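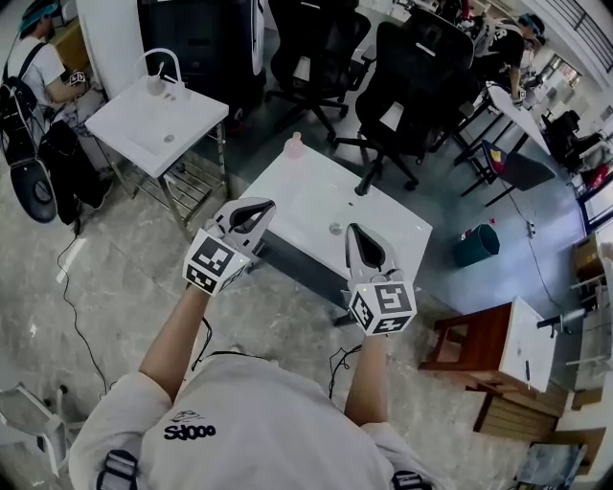 Setembro de 2019

Cheguei ao dia aberto da Orby quase uma hora antes e ainda bem, porque pude ver as salas de treino com calma! O edifício pertencia à Promar e tem 3.410 metros quadrados – passei a manhã inteira lá dentro e não vi tudo.

Do que mais gostei foi do mobiliário. Na sala grande, as mesas são brancas e retangulares, de tampo brilhante, e à volta há cadeiras de escritório pretas em rede, com rodas, daquelas que se empurram com um pé. Há também um banco dobrável com um remendo vermelho e amarelo no assento, que me apeteceu trazer para casa. E o lavatório! Cuba branca, torneira curva também branca, tudo pousado numa estrutura de metal com uma prateleira de ripas por baixo. Quero um igual para a varanda (já medi, cabe).

A actividade da manhã era arrumar: pegar em coisas pequenas, um frasco cor-de-rosa, um copo branco, e deixá-las no sítio certo. Parece pouco, mas fiquei colada àquilo.

Depois do almoço fomos ao armazém da Villanueva, a 3 quilómetros, ver as prateleiras da série Tulness. O catálogo tem 318 referências e deixam-nos abrir e fechar tudo – gavetas, portas, calhas. Fiz perguntas a mais, e responderam a todas com uma paciência enorme.

Para quem for em julho, quando voltam a abrir: levem sapatos confortáveis e comecem pelo piso de cima, que tem melhor luz de manhã.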